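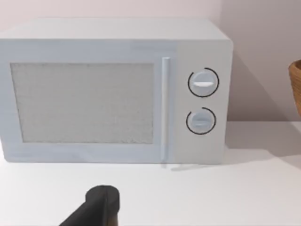 Microwave on the kitchen counter

I've had the Plarkden skipping rope since December and I'm properly hooked! It's a weighted one with a counter in the handle, and my best go so far is 634 jumps before my calves gave up (I was thrilled). The grips are comfy, though the cable kinks if you fold it up tight. 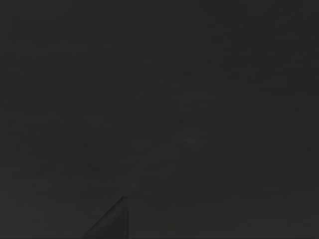
Bañuelos commented that hers miscounts on double-unders and she's gone back to a plain rope. Fair enough, I can't do those yet! Mine's staying in the gym bag.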